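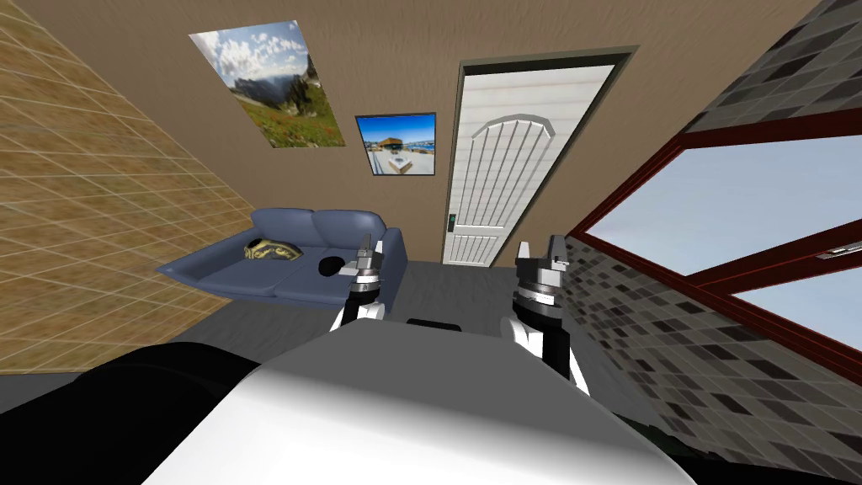

Two arms with two-finger grippers, computer rendering.

Compressed air: results of the winter leak survey at Hamel

The leak survey of the Hamel compressed air system was completed in June. The results are summarised below for shift supervisors and anyone with a line drop in their area. The full register is held by Yesenia Giraldo in Utilities.

The survey covered the ring main in both production halls, all drops from the ring main, and the branch to the packing annexe. It did not cover the instrument air supply to the boiler house, which has its own dryer and is tested under the boiler program.

Method. Readings were taken with an ultrasonic detector on the Saturday day shift, with the plant idle and the ring main held at 700 kPa. Each joint, hose tail, filter bowl, regulator and drain was scanned at close range, then tagged if the signal stood clear of background. In total 1,496 points were scanned. Tags are yellow for a leak that can be fixed with the line live and red for one that needs isolation. Please leave tags in place until the repair has been signed off, including on equipment that has been moved.

Findings. Most of the loss is at the last metre of the system, between the drop valve and the tool. Worn quick-connect couplings account for the largest group, followed by push-in fittings on nylon tube where the tube had been cut at an angle. The welded sections of the ring main were sound. One flange on the annexe branch had a flattened gasket and was rejointed the same afternoon.

There are 13 red tags. Nine are in Hall 2, mostly on the older galvanised drops, where thread sealant has hardened and cracked. These will be done in order of size during the fortnightly maintenance window. Supervisors will be given the isolation list the day before.

Condensate drains. The timed drains on the two wet receivers were found set to open for far longer than needed. Both have been reset, and the one on the north receiver will be replaced with a zero-loss type once the part arrives from Clodum. Until then, check the sight glass at the start of each shift and record the level on the sheet. If water is above the mark, open the manual bypass slowly and close it when the discharge turns to air.

Pressure setting. Several areas have asked over the years for a higher header pressure. Logged data from the Hall 2 drops shows that the header is adequate and that the pressure is being lost across blocked filter elements and undersized hose. Raising the header would increase the leakage rate at every point still untagged or unrepaired. The setpoint will therefore stay as it is. Requests for more pressure at a station should go to Utilities with the drop number and the tool model, and the filter and hose will be checked first.

Hose and fittings. From now on, replacement couplings will be drawn from stores only, in the one profile. Mixed profiles will often mate but do not seal properly, and a number of the tagged couplings were of this kind. Nylon tube is to be cut with a tube cutter, not side cutters. Cutters are available at the stores counter and do not need to be signed for.

Blow guns. Open-ended tube is not to be used for cleaning down. Nozzles regulated to 200 kPa are fitted at all benches in Hall 1 and will be fitted in Hall 2 as the drops are repaired.

Next steps. The Inham site will be surveyed by the same method, followed by Plillmont. Hannelore Hubmann is coordinating access for both and needs idle periods nominated by site managers. A repeat scan of the tagged points at Hamel will follow when the red list is closed.

Tag numbers and locations are posted on the Utilities noticeboard outside the compressor room.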